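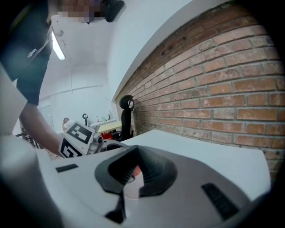

Chapter 4
A Morning at the Open Day

What you will learn in this chapter
How people teach a robot by doing the job themselves
Why a tool for the human hand can be shaped like a tool for a robot
What the black-and-white square markers on a gripper are for
How to plan, carry out, and write up a visit to a robotics workshop

Words to know
gripper, finger pad, fiducial marker, fisheye lens, demonstration, episode, grasp

4.1 Before you go in

Most of this book so far has taken place at a desk. You have drawn coordinate axes, added up joint angles, and worked out where the end of a two-link arm should be. All of that matters, and we will need it again in Chapter 5. But robotics is a subject you have to go and stand next to, and this chapter takes you to see it!

The chapter is built around the July open day at Detunura, a workshop where people collect the hand movements that robots later learn from. The open day is a small affair. Visitors come in groups, stand near the tables, ask whatever they want, and (this is the best part) get to try the tools. If your class can arrange something like it near where you live, read this chapter first and take it with you. If you can't, you can still do nearly every activity in a classroom with kitchen tongs and some fruit.

Some students expect a robotics workshop to look like a car factory, with big orange arms behind yellow fences. Plenty of places do look like that. Detunura looks more like a shared office where somebody has been allowed to bring in all their favorite equipment. There is brick on one wall and white paint on the others, and the tables are plain and white. The work happens at those tables, a little at a time, with people leaning over them and concentrating hard.

4.2 The puzzle of the apple

Think about how you pick up an apple. You probably can't say how you do it. You look, you reach, your fingers open to a width that is just a bit bigger than the apple, and they close until it feels secure. You don't measure anything, and you don't decide on a force in newtons. If the apple starts to roll, you follow it without a thought.

Now try to write that down as instructions for a machine. How wide should the fingers open? At what height should they close? What if the stem points the other way? What if the next apple is smaller, or bruised, or leaning against another one? Engineers did write programs like this for many years, and some of them work very well, as long as the apple is always in the same place. Move it a hand's width to the left and the trouble starts.

There is another way in. A person already knows how to pick up the apple, so we can let the person do it and record everything: where the hand went, how it turned, when the fingers closed, and what the view was from just above the fingers at each moment. Record that many times, with the apple in many places, and a computer can begin to find the pattern in it. This is called learning from demonstration, and it is the main idea of the chapter.

One recorded attempt, from reaching out to letting go, is called an episode. A single episode tells the computer very little. At the open day, the Vurent project had a target of 300 episodes for one simple task on a card taped up beside the sign-in sheet, and visitors were surprised that it was so high. By the time they had tried a few themselves, most of them understood. Every reach comes out slightly different, and those differences are exactly what the computer needs to see.

4.3 A hand that thinks it's a robot

What should the person hold while all this is being recorded? You could use a bare hand and film it from across the room, and some research groups do. The difficulty is that a human hand has five fingers, a soft palm, and a thumb that can go nearly anywhere. Most robots have two stiff fingers that open and close. Whatever your hand does with its ring finger, the robot can't copy.

So the person uses a hand-held gripper. It has the same kind of fingers a robot might have, and it is carried and moved by a human being. You hold it, you bring it to the object, you close it. Because you are limited to what the gripper can do, everything you show is something a matching robot would have a fair chance of doing too.
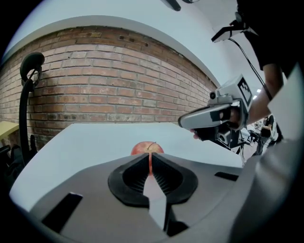
The first thing you notice when you pick one up is how clumsy you have become. You know perfectly well where the apple is. Your arm goes there, and then the tool arrives at a slightly different angle from the one you had in mind, and you have to back off and come in again. It is a wonderful feeling in its way, a bit like writing with your other hand. Give it a few minutes and your movements smooth out.

Look closely at the parts that touch things. Rubber finger pads are common, and many have ribs or grooves molded into them. Rubber gives a little when it is pressed, which spreads the force over a larger patch of the apple's skin, and the extra friction means you don't have to squeeze as hard. Bare metal fingers would need a much tighter grip to stop the same apple from slipping, and a tight grip leaves a dent.

A camera can ride on the gripper as well, close to the fingers. It usually has a fisheye lens, the sort that takes in a very wide view and bends straight lines into curves. Rows of bricks turn into arcs and the room seems to wrap itself around you. The bending can be corrected later with math, and in return you get the fingers, the table, and a good part of the room all in one view. When the gripper goes in close, a narrow lens would show almost nothing but apple.

4.4 What the squares are for

Visitors ask about the black-and-white squares more than anything else. They look like puzzle pieces, or like the codes you scan for a menu. Their proper name is fiducial markers, and they have a straightforward job. A computer that finds one in a camera view, and knows its true size, can work out how far away it is and which way it is tilted. Put a marker on a gripper and any camera that sees it can tell where that gripper is.

The pattern inside the thick black border is different for each marker, so the computer also knows which one it is looking at. Marker 26 can't be confused with its neighbor, even when the two are side by side on faces of the same tool. Using more than one face helps for another reason: when a gripper turns, one marker swings out of view and another swings into it.

Try this in class. Draw a square exactly four inches on each side, fill it with a pattern that looks different from every direction, and tape it to a book. Have a partner hold the book at different distances and angles while you take photos from a fixed spot. Measure the sides of the square in each photo. Which sides get shorter when the book is tilted? Could you tell a tilt to the left from a tilt to the right using the measurements alone? Keep your photos, as you will need them in Section 4.7.

4.5 Watching well

A visit goes by quickly, and the people who get the most out of it are the ones who choose something to watch. Standing back and taking in the whole room is pleasant, and you should do it for a minute or two. After that, pick one person and one tool.

Watch the approach. Does the gripper come down from above, or in from the side? Watch how wide the fingers are before they close. Watch what the person does after a miss, too. A recovery is worth a great deal to a learning system, and a person who never fumbles can't show one. At Detunura, the Mbwambo station lets visitors keep their fumbled attempts in the recording if they want to, and it's a popular choice with younger groups.

Bring a notebook with paper pages. Sketch the path of one reach as seen from the side, then the same reach as seen from above. Mark the point where the fingers start to close. Your drawings will be rough and that's fine! What we want is the shape of the movement.

Then ask questions. Good ones from past groups include:
How do you decide where to put the object next?
What makes you throw an episode away?
Which objects are hardest, and what have you tried?
Does your arm get tired, and do the recordings change when it does?

4.6 A number to think about

The notice board by the door at Detunura kept a running total for the Flestulen set, a collection of recordings made with fruit and vegetables. On the open day it stood at 1,907 episodes. Suppose each episode takes 20 seconds, with another 10 seconds to put everything back in place. How many hours of work does that total stand for? Do the sum now, before you read on, and write the answer in the margin. We will use it in the next section, where we look at how a recording is cut, checked, and lined up with the movements of a real arm.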